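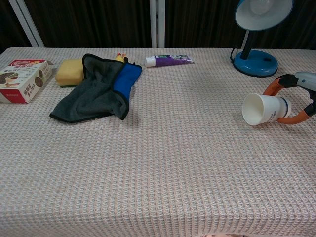

Community lunch program, progress report for June
To: Ritva Keskinen, Serent
From: Veikko Heiskanen

The Tuesday lunches ran every week this month. We served 300 meals against a plan of 100 a week, so we are 100 short. The shortfall comes from the first week, when the Jääskeläinen delivery arrived after 2 p.m. and we could only offer soup and bread.

Two items from the last report are still open. The second oven has not been repaired - Skorico has quoted twice and we are waiting for the part. The food safety course is done, and all 5 kitchen staff passed.

Spending is within budget except for transport. Veronica Manole has moved the van booking to a monthly rate starting in July. Receipts are with Reijo Ruotsalainen.

We ask that the unspent equipment money be carried over to next quarter.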